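Trendov Dundarum 9 Dehumidifier

£2,495 is what our landlord wanted for "remedial damp works". The Dundarum 9 costs a good deal less and doesn't need to park a van outside. It is a dehumidifier for people whose bathroom has started growing things, and it makes no claims to improve your sleep, your skin or your outlook.

The tank holds 9 litres and slides out from the front. It has a proper handle, so you can carry it to the sink without christening the carpet. When it's full the machine stops and beeps twice. It will then beep twice every 12 minutes until you do something, in the manner of a disappointed aunt.

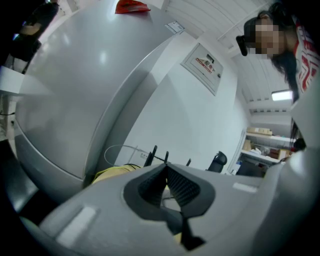
Three settings: Low, High and Laundry. Low is for everyday use and you can watch telly over it. High is for after decorating, or after teenagers. Laundry runs the fan flat out and should be kept to rooms you aren't sitting in. A full airer of shirts takes almost 12 hours on Low, so use Laundry and shut the door.

It likes a room warmer than a garage in January. Below that the coils ice up and it spends half its time thawing itself out, which you will be paying for. If you need something for an unheated outbuilding, look at the Bredora instead – it's uglier, but it copes.

There is no app. We get asked. Trendov did make a version with one, and the Fuchs range still has it, and you are welcome to get a notification about your own tank while standing next to it.

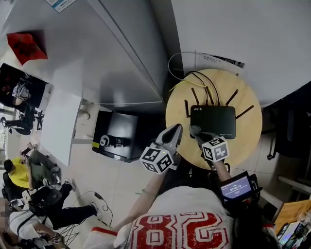

The filter lifts out at the back and wants a rinse once a month. Let it dry before it goes back in. Spares are kept in stock, as are tank floats, the part most likely to go missing down a plughole.

Weight is 23 kg with the tank empty. It has castors, which are happy on lino and sulk on anything with a pile. Delivery is to the ground floor only – our driver has a back and would like to keep it.

Two-year guarantee, parts and labour. Ring and ask for Panya Hemmin, who has one at home and will tell you about it at length.

Share 12 | Comments 9

Recently viewed
Bredora Outbuilding Dehumidifier
Fuchs Connected Dehumidifier
Replacement filter, Dundarum 9
Tank float, pack of two
Folding clothes airer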